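Asociación de Vecinos de Brernatmont
Acta de la reunión ordinaria — Grupo de la Fiesta del Papel
23 de junio de 2025

Preside: Tolera Abera
Lugar: sala de lectura de la biblioteca de Brernatmont
Toma notas: la secretaría del grupo

1. Apertura y acta anterior

Se abre la sesión con la sala llena, cosa que da mucha alegría viniendo de un invierno con tan poca gente. Se lee el acta anterior y se aprueba con una corrección: el taller de farolillos lo lleva el grupo de la calle Derese, que lleva semanas preparándolo y merece salir con su nombre.

2. Recorrido de los farolillos

Tolera presenta el plano nuevo. La salida será desde la plaza, se baja por Derese hasta la fuente y se sube al mirador de Skellel por el camino ancho. ¡Gusta muchísimo! El año pasado se fue por las escaleras y los carritos se quedaron abajo, así que varias familias no vieron el encendido. Con el camino ancho llegamos todos juntos, y además se pasa por delante de la residencia, donde ya han preguntado a qué hora pueden sacar las sillas.

Se propone hacer una parada de tres canciones delante de la residencia. Aprobado por unanimidad y con aplauso. La banda pide que no sea en cuesta. Se marca la parada en el tramo llano, junto al portalón verde.

Queda pendiente hablar con el ayuntamiento sobre el alumbrado del último tramo. Lo ideal sería apagar las farolas durante el encendido y volver a darlas para la bajada. Tolera se encarga de la carta.

3. Presupuesto

Disponemos de 600 euros. Se reparten así: papel y cola, lo primero; después las pilas de las luces y la merienda. Se discute un buen rato si comprar varillas de bambú o seguir con las de mimbre de siempre. El mimbre es más barato y se dobla de maravilla si se ha dejado en remojo la noche antes; el bambú aguanta mejor el viento del mirador. Se acuerda mimbre para los farolillos pequeños y bambú para los seis grandes que abren la marcha.

La papelería de Drorthorpe nos hace precio si recogemos nosotros el pedido. Hay furgoneta, falta conductor. (Al terminar la reunión ya había dos ofrecimientos, gracias.)

Se pregunta si se puede guardar algo para un telón nuevo. Este año no llega. Se apunta para otoño.

4. Flores de papel para los balcones

Es el punto que más intervenciones tuvo, y qué gusto oír tantas ideas. Se quiere que toda la calle Derese tenga guirnalda de balcón a balcón, en blanco y amarillo. Las flores se hacen en casa y se traen a la biblioteca metidas en cajas de zapatos, sin aplastar.

Se enseñaron tres modelos: la peonía, la rosa enrollada y una sencilla de abanico que sale bien a la primera incluso con niños pequeños. La peonía es la más vistosa y la que pide más paciencia. Para la guirnalda se elige la de abanico, con alguna peonía intercalada en los balcones de las esquinas.

Hubo dudas con el papel. El crepé no se rompe al estirarlo, pero pesa y con la humedad destiñe. El de seda es ligero y deja pasar la luz, aunque hay que separar las capas de una en una y con mucho mimo. Se acuerda seda para los balcones y crepé solo para el arco de la plaza. 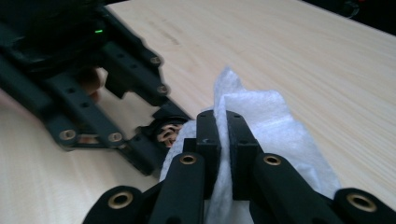
Sobre la forma de abrir los pétalos se habló largo y tendido, porque cada casa tiene su truco. Quien las hace desde niña insiste en atar primero el centro con hilo y no tocar nada más hasta que el nudo esté firme. A partir de ahí se tira hacia arriba, capa a capa, empezando por la de dentro. El pañuelo blanco arrugado de la foto sirve para entender la idea: pellizcado en un solo punto, se ahueca hacia arriba por detrás, le sale una punta y deja caer un pliegue por delante. Ese aire suelto es el que queremos en las guirnaldas, con los bordes a su aire y sin repasar con tijera. ¡Y si una flor sale torcida, a la guirnalda igual!

Se fijan tres tardes de taller en la biblioteca durante el mes de junio y las fechas se pondrán en el tablón. Traer tijeras de casa, hilo blanco y, quien tenga, una caja para llevarse las flores terminadas.

5. Música y merienda

La banda confirma. Tocarán el pasacalles antiguo, que llevaba años sin sonar entero y que han recuperado de unas partituras halladas en un armario de Drorthorpe — una noticia estupenda. Piden atriles con pinza.

La merienda será arriba, en Skellel, después del encendido. Limonada, rosquillas y fruta cortada. Cada cual lleva su vaso. Se necesita una mesa plegable más y dos manteles largos.

6. Ruegos y preguntas

Se pide que el arco de la plaza no tape la placa de la fuente. Se tendrá en cuenta.

Se pregunta si pueden participar vecinos de Drorthorpe con farolillos propios. ¡Por supuesto que sí! Salen detrás de la banda.

Tolera recuerda que hacen falta brazos para colgar las guirnaldas y que las escaleras se recogen en la biblioteca. La lista para apuntarse queda en el mostrador de préstamo.

Sin más asuntos, se levanta la sesión.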